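4.2 Equipment planning and unit cost

The purchasing plan was drawn up before any task list existed, and the first version assumed a fixed arm at each site. That version was dropped in January, when the quotation from Skasow showed that transport and mounting would take up more of the grant than the arms themselves. The revised plan replaces the fixed arms with hand-held grippers and keeps 2 arms in the laboratory for playback only.

Costs were entered under three headings: the gripper body, the parts that wear, and the time needed to keep a unit in service. The body is a one-off purchase. The wearing parts are the finger pads and the fixings, and these were budgeted per block of grasps instead of per month, as the units are not used evenly through the year. One set of pads was allowed for every 678 recorded grasps. The figure comes from our own bench trial with the Vitale pad compound and should not be carried over to other materials without a fresh trial.

Glassware set the requirement for the pads. A bottle with a tapering neck and a wider body can be held at several heights, and the choice affects how much of the ridged surface meets the glass. Figure 6 shows a grasp at the lower body.
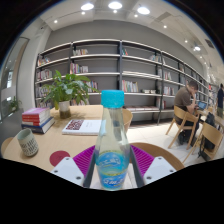

Field Manipulation Group, Department of Mechanical Engineering, Stuvholm Institute of Technology
Figure 6. Grasp on a clear glass bottle with a screw cap, held upright at the lower body between white fingers fitted with ribbed silicone pads. Shared room with tables and open shelving.

Two suppliers were compared for the finger blocks. Emness offered a moulded part with a long lead time and a minimum order of 80 pieces. The alternative was to print the blocks in house, at a higher price per piece but with no minimum. The break-even point lies above the number of blocks we expect to use in the first phase, so printing was chosen. Should a second phase be funded, the moulded part becomes the cheaper option and the drawings have been kept compatible with it.

Sites were treated as a separate budget line. Furnished rooms in ordinary use were preferred to a dedicated cell, as they carry no fitting-out cost and supply tables, seating and everyday objects such as mugs, books and potted plants. The saving is partly offset by travel and by the hours spent agreeing access. We recorded these hours against the project from the start; leaving them out would have made the hand-held option look cheaper than it is.

The final order covered 11 grippers, including spares. Spares were set by lead time and not by failure rate, for which we had no usable data when the order was placed. The price list used throughout this section is the one valid on Dec 4, 2021, excluding tax and delivery. Later changes in price are not reflected in Table 3, and the cost of the laboratory arms is reported separately in Section 4.3.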